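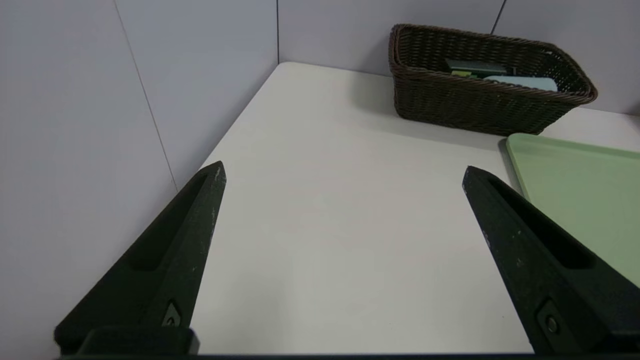 Dudelness Two-Arm Tabletop Station

By Ileana Buzatu
13 February 2019

We use cookies to remember your region and your quote list. By staying on this page you agree to our use of cookies.

The Dudelness is a two-arm station for picking up, moving and putting away small objects on a table. It is made by Fatum and sold through Kukex to labs, training shops and companies that want to find out which of their hand jobs a machine can take on. It is not sold for home use, and the reasons are given further down this page.

What it works on

Most buyers begin with the same kind of job: things come out of a basket and go onto a tray, or the other way around. Baskets, trays, cups and wrapped snacks cost very little and can be replaced anywhere. They also cover a fair share of what people mean by tidying up. A tray is low and flat, and the arm can come at it from above. A basket has a rim to clear, and the items inside it lean on each other. Moving from one to the other is a useful test of reach and grip, and a mistake does no damage worth mentioning.

The same motions turn up on the shop floor, in packing sample kits, loading parts trays and clearing a bench at the end of a shift. If your job can be laid out on one table and every item can be lifted with one hand, it is worth a trial.

Grippers

Each arm carries a two-finger gripper. The standard fingers are black plastic, tapered toward the tip, with a channel along the inner face. Each finger is bolted on and can be changed at the table. Expect the plastic to pick up light marks with use. Scuffs don't affect grip, but a finger with a chipped tip should be replaced.

Narrow tips help when objects sit close together or partly under a rim. They are less help with anything wide and slippery. A full-size dinner plate is a poor match for the standard fingers, and we don't quote for it.

Cameras

The station uses a small camera at each wrist and one at head height. The wrist cameras look out past the fingers. The head camera covers the table, but an arm reaching across will hide part of it. Plan your layout with this in mind and keep the items you care about toward the front.
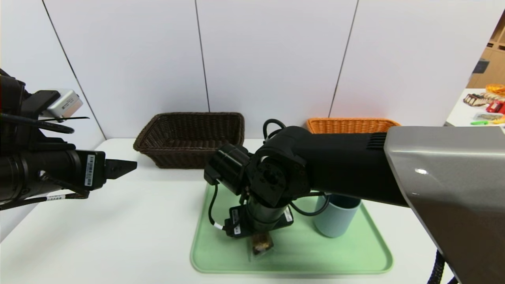 Can it do chores yet?

Some of them, under conditions. Customers ask this more than anything else, so we will answer it as plainly as we can.

Moving a wrapped item between a basket and a tray is well within reach. So is standing a cup upright on a tray, provided the cup is light and empty. In our own trials last July, the station did 100 basket-to-tray moves in a row with items it had been trained on. With new items the results dropped, and we would not put a figure on them that you could plan around.

Wiping is uneven. The arm can hold a sponge and push it across a surface, but it has no good way to judge whether the surface is clean. Folding cloth is slow and often has to be restarted. Anything with loose liquid is outside what we support.

Speed is the other limit. A person can clear a tray in a few seconds. The station takes several times as long, and a person should be nearby while it runs. For a household that makes little sense at the current price. On a shop floor it can make sense where the job is dull, repeats all day and has no deadline by the minute.

Setting up

Allow about 3 hours for the first setup. You need a level table with a plain top and clear room for both arms to swing. White or light gray works best. Plain panels behind the table cut down on stray objects in the camera view, and Kukex can supply them.

Keep cables in the loops provided and check them before each run. A cable pulled tight at the elbow will shorten the reach of that arm.

What is in the box

Two arms with shoulder housings
Two grippers, fingers fitted
Spare finger set
Cameras and mounts
Power supply and cables
Printed setup guide

The table, trays, baskets and wall panels are not included.

Trials and service

Boonyarit handles trials, training and repairs. A trial runs on your own objects, on your own table, with one of their staff present. Send a list of the items with sizes and weights before booking. If an item is too heavy or too soft for the standard fingers, they will tell you before you pay for the visit.

Replacement fingers can be ordered from Kukex as a set. Please give the serial number of the gripper with your order.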